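# How a Building Stays Cool Without a Machine

An architect is a person who plans buildings. In a hot place, one of the first things an architect has to plan is how air will move through the rooms.

Warm air is lighter than cool air, so it rises. If a room has a low opening on one side and a high opening on the other, warm air leaves through the high one. Cooler air then comes in through the low one. Architects call this the stack effect.

Wind can also do the work. When windows face each other across a room, wind enters one and leaves by the other. This is cross ventilation. It works best in narrow rooms. In a wide room the air slows down before it reaches the far side.

## The school at Polport

The Polport school was designed by Ximena Medrano. It has one floor and a floor area of 445 square meters. The long walls face north and south. The short walls face east and west, where the sun is low and hard to block.

The roof has two layers with a gap between them. The top layer gets hot in the sun. Air in the gap carries much of that heat away before it reaches the classrooms.

The walls are thick earth blocks. They warm up slowly during the day and give the heat back at night, when the windows are open and the pupils are at home. The builders used 1,351 blocks for the first classroom and 306 for the porch. 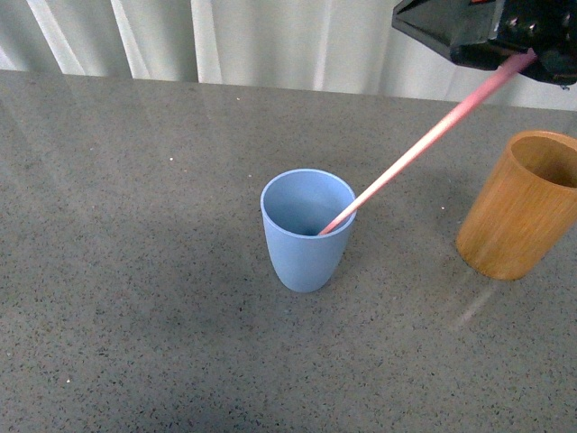
**Words to Know**

**Stack effect:** air moving upward because it is warmer than the air near it.

**Cross ventilation:** wind passing through a room from one side to the other.

**Overhang:** the part of a roof that sticks out past the wall and shades it.

**Thermal mass:** heavy material, such as earth or stone, that stores heat and lets it go slowly.

**Orientation:** the direction a building faces.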